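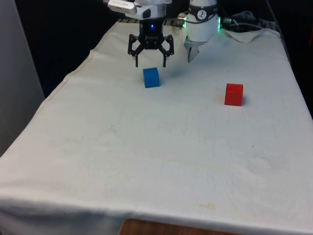
Océane Lévesque wants to know why her arm stacks cubes beautifully all morning and then starts dropping them after lunch, with the same program and the same two cubes. Great question, and it's the one that got me hooked on testing these things properly in the first place!

Print this page | E-mail this page
Filed under: Workshop Tips > Small Robots > Testing & Measuring

My own stacking project (blue cube onto red, over and over) taught me more about testing than any shelf of books, and most of it works fine in a home shop. What I wanted to find out was simple: does it help more to give the arm extra practice runs, or to give it more varied ones? I recorded 200 practice stacks with the red cube always in one spot, then another 200 with it moved before every run. Then each version got 100 tries on a fresh set of positions. The moved-around version won, and by a lot more than I'd have bet.

Some tips if you want to try the same thing at your bench.

Pick your starting spots before you begin. Write them on a list, shuffle the list, and follow it. If you put the cubes down wherever your hand happens to go, you'll end up favoring the middle of the table – I did, for a whole week, and had to throw those runs out.
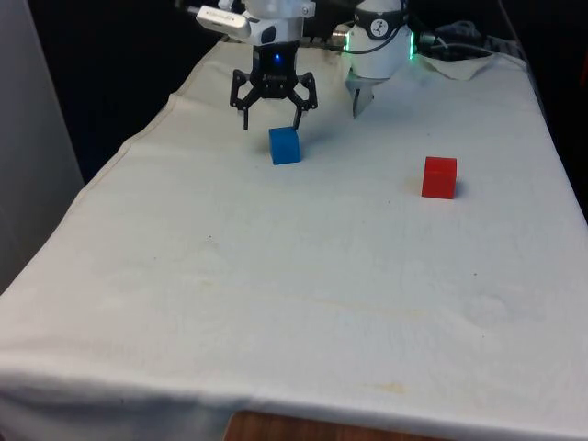

Decide what counts as a stack. Mine is: fingers open, arm backed away, top cube still up there after a slow count of five. A cube that leans but stays put is a yes. Tyson Arsenault counts leaners as a no, and that's fine too, so long as you don't switch halfway through.

Alternate the two versions. Don't run all of A in the morning and all of B in the afternoon. Daylight creeps across the table, the motors warm up, you bump something going for coffee. (Océane, start with this one! Try your morning program again at 2 p.m. with the blinds shut.)

Keep the failures. I sort mine into missed the grab, dropped on the way, and knocked it over on release. Nearly all of the fixed-spot version's trouble was in that last pile, and I'd never have spotted it from a plain score.

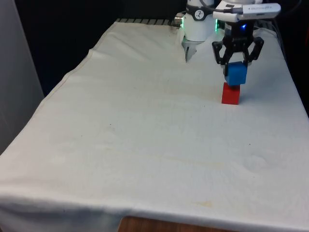 Slow down the last inch. I cut the lowering speed in half and left everything else alone. If you change the speed, though, it's a new version and it needs its own 100 tries. No borrowing from the old score.

Smooth the cloth between batches, and if you use a cloth, clip it at the back. A ripple under the bottom cube tips it just enough to matter. Same goes for crumbs.
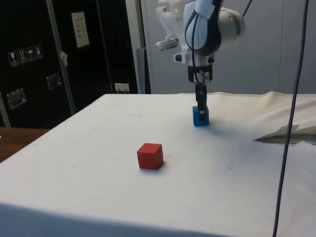

Check the fingertips too. I wipe mine with a barely damp rag and let them dry all the way before the next batch.

Put your notes on paper. One line per run: version, spot number, yes or no, which pile. I'm at 624 lines now and still love flipping back through them. Next up is a taller stack, and I can't wait – I'll put the tally sheet up as soon as I've got a clean batch.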